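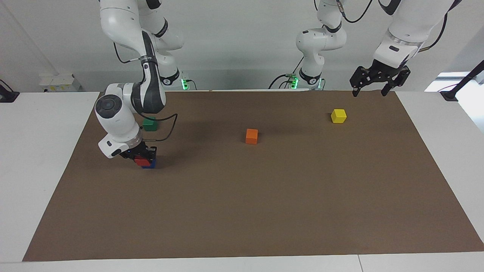 ## Flosum table cover: frequently asked questions

**What sizes does it come in?**
Rolls are 24 or 50 inches wide. Both are 20 feet long.

**Which side faces up?**
The matte side. The coated side goes against the table and resists moisture.

**How do I flatten a new sheet?**
Roll it against the curl, hold for a minute, then lay it out with a weight on each corner. Leave overnight if the edges still lift.

**Can I iron it?**
Matte side only, low heat, no steam. The coating softens under a hot iron.

**Will it protect against spills?**
Short term, yes. Blot water right away. Oil soaks in and leaves a permanent mark - replace the sheet.

**Can I tape it down?**
Use paper tape. Duct tape tears the surface when removed.

**Is it recyclable?**
The coating is not accepted by most curbside programs. Check locally.

**What is the return period?**
Unopened rolls, 20 days. Cut rolls cannot be returned.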